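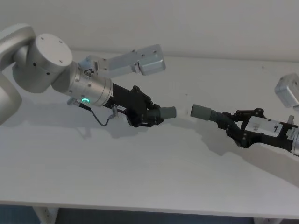 **How much force does it take to join two push-fit hose parts, and can a pair of small arms supply it?**

Less than we expected when the parts are in line, and more than our grippers can hold when they are off by a few degrees. Most of this report is about keeping them in line.

## Background

Our project was to build a two-arm cell in a shared workshop that could join a short capped tube end to a corrugated hose. The workshop is run by Wiltlow, which rents bench space by the month and let us have one corner for the school year. The arms were on loan from our department. The grippers, mounts and control code were our job. We called the build Movberg, after the street the workshop is on, and the name stuck in all our file names.

We started in May with drawings and a parts list. The finished cell was handed in for grading in October 2023.

## Parts and cost

The department paid for the arms and the computer, so they are not in our budget. Everything else came out of a project grant of $442. We spent $400 of it. The largest single cost was the gripper motors, which we bought from Coutinho, a surplus dealer. Two of them had stripped gears and had to be sent back, which cost us most of a month.

The hose came from Murnetti, a plumbing supply shop near campus. They sold us offcuts by the bag. The offcuts were not all the same stiffness, and this caused problems later on.

## The cell

The two arms face each other across a white table, one on the left and one on the right. Each has a black gripper and a box-shaped module on a bracket above the wrist. In the normal run, the left arm holds the capped tube end and the right arm holds the hose with its smooth tip pointing left. The arms bring the two pieces together in the middle of the table, stop with a small gap, check the alignment, and then the left arm pushes.

We labeled the grippers by hand as we built them. Several early versions were scrapped, so the numbers do not run in order.

Our first gripper fingers were flat plates. They held the capped end well but let the hose roll. The next version had a shallow groove cut in each plate. This worked better, but only if the hose went in straight. We ended up gripping the ribbed part of the hose, just behind the smooth tip, so the ribs catch on the fingers and the hose cannot slide back when it is pushed.

## Control

The motion is split into four steps:

1. Pick up both parts from fixed spots.
2. Move to the meeting point and stop short.
3. Correct the angle of the right arm.
4. Push at low speed until the force limit is reached or the travel runs out.

Step 3 took most of our time. We first tried to correct both arms together, and they chased each other and never settled. Holding the left arm still and moving only the right one fixed this.

The code is 3,414 lines, including the test scripts. A good part of that is error handling. If the force rises before the tube should have made contact, the left arm backs off and the cell goes back to step 2. After three failed tries it stops and waits for a person.

## Tests

Each test session was 13 attempts with one piece of hose. We changed the hose between sessions and kept the worn pieces in a separate bag.

With the softer hose, the tip tended to fold to one side once the push began. Slowing the push helped a little. Moving the grip closer to the tip helped more, but then the fingers got in the way of the cap on the last part of the travel. The stiffer hose went on cleanly if the angle was right and jammed if it was not.

Lighting also mattered. The table is white and the wall is off-white, and shadows from the arms confused our edge finder. We tried a dark mat under the meeting point, but it moved every time somebody leaned on the bench. In the end we changed the threshold in software and left the table bare.

## Problems still open

- The gripper cable hangs in a loop near the wrist. It has not snagged so far, but it needs a clip.
- Pickup depends on the parts being placed by hand in the right spots. A simple tray would help.
- We have no check that a joined part is fully seated. The force reading alone does not tell a full join from a jam.
- The finger screws work loose over a long session and have to be tightened with a hex key.

The tray is drawn but not cut. The cutting file is in the project folder with the gripper drawings, and the sheet material for it is on the shelf under our bench.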